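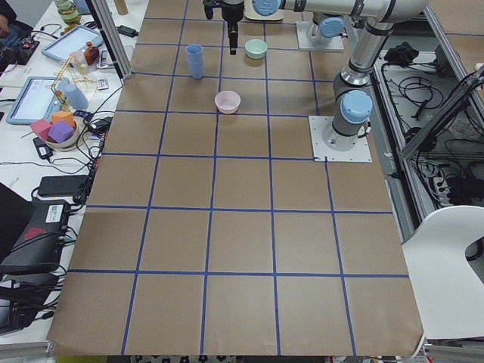 Brown paper and blue tape, marked out in squares.

I have a confession to make before I tell you the news from Sesdale, and it's that I'm on the waiting list myself. Number 143, if you're asking. So when I heard last week that the allotments on Sequeira Lane are finally going to be extended, I may have let out a small cheer in the queue at the chemist's.

The parish council voted it through just after nine in the evening, which was late enough that half the public seats had emptied and the heating had gone off. The old hay field behind the existing plots, which has grown little besides docks and thistles for as long as I've lived on this side of the village, will be split into 110 new plots. Most will be half size, with a few full ones at the bottom end where the ground is better. If all goes to plan the first keys will be handed over in August, and yes, I know, August is a daft time to start a vegetable patch. Diane Lapointe, who chairs the allotment association, told me she'd had that pointed out to her quite enough times already, thank you.

"You clear it in August, you cover it, you plant your garlic and your broad beans in the autumn," she said. "People who want tomatoes on day one can go to the shop."

There are more than 200 names on the list at the moment, so you can do the sum as well as I can. Number 143 isn't getting a plot this summer! I did ask whether anybody ever drops off the list and Diane said they do, all the time, people move or their knees go or they find out how much digging there is. So I'm not giving up hope.

The row, such as it was, was over water. The old plots share four standpipes, and anyone who had to wait with a can in last year's dry spell will tell you that's not many. Evaristo Tovar, who has had the corner plot by the gate for years and grows the best leeks I've ever eaten, got up and said he had nothing against new people but he'd like to know what they were going to drink. (He meant the plants. I think he meant the plants.) The council's answer is a new pipe up the eastern hedge with taps along it, plus a tank at the top to catch the rain off the shed roofs. Evaristo said he'd believe it when he saw it, then voted in favour at the association's own meeting afterwards, so make of that what you will.

Asavari, the landscaping firm from over the hill, have been taken on to clear the field and put the path in. Florante Cabrera from the firm says they'll begin with the brambles along the bottom, once the birds have finished nesting, and work their way up. The path will be wide enough for a wheelchair or a decent sized barrow, and six of the plots nearest the car park are getting raised beds. I'm really pleased about those. My neighbour gave up her plot two winters back when she couldn't manage the bending any more, and she's already put her name down.

Rents are staying put for people who have a plot now. New holders will pay a deposit when they sign, which they'll get back if they leave the ground tidy. There was a bit of grumbling from the back about that, and somebody wanted to know who decides what tidy is, and we were there another twenty minutes.

Chickens are still not allowed. Bees are a maybe. Iraís Pacheco has asked for a strip along the top hedge for three hives and has offered to run a morning for anyone nervous about them, and the council will come back to it at the next meeting. I'd go along to that just for the honey, to be fair.

One more thing while I'm here. The seed swap is on again in the village hall, from ten in the morning, and they're short of envelopes, so bring some if you've got them lying about. Benedito Miranda is after anyone with spare runner beans, the old red-flowered sort, as the mice got into his tin over the winter and had the lot.

If you'd like to go on the list for a plot, forms are at the post office counter and in the library. You need to live in the parish, and couples can only put in one form between them, so no sneaking in two.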